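Colored trays for sorting household odds and ends, worth it?

mapleporch63
Posted 10 June 2018
Hello all! We finally moved into the little place on Barros Lane, and I'm trying to get the back closet under control before my mother-in-law comes in August. I read an older thread on here where folks swore by shallow trays, one color per kind of thing, and I got a bit carried away and bought a stack of the Flunddale ones. So now I have all this color and no system. How do you decide what goes where? And do you stand things up or lay them down?

Ravindra Semwal
Welcome to the new house! I went down this same road after we painted our utility room (plain white, which my wife says makes the trays look like a kindergarten, but she uses them more than I do). My rule is to sort by the job and forget about the size. Yellow is trash supplies, red is scrubbing, cream is whatever goes out the door with us. It took the kids one evening to learn it, and even my father puts things back now, more or less.
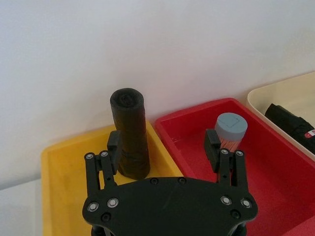
As for standing or lying, I stand up anything that will stay standing. A black roll on its end takes up hardly any floor in the yellow tray, and the brush goes at the back of the red one with its gray cap up, so you can grab it without touching the bristles. The umbrella is the exception. Folded up, it still wants to lie on a slant, and I've stopped arguing with it.

tansy_and_thyme
I have to disagree on standing the rolls, sorry Ravindra! Those trays have such a shallow rim that mine went over every time somebody bumped the shelf. I lay them flat and put up with losing the space. I'd also keep umbrellas on a hook, but then we get a lot of rain over here.

oldgus12
Hook for the umbrella, yes. Colors, no. I had 2 Sturnen bins with paper labels and that did me fine for years.

Ravindra Semwal
Fair enough, tansy, a fresh roll is a lot steadier than a skinny one. I lay ours down once it gets near the end.

mapleporch63
Thank you, everybody, this is so helpful! I'm going to try the yellow and red idea first and put up a hook by the door. Gus, do the paper labels peel off in a damp closet?

oldgus12
Mine curled some. Clear tape over the top fixed it.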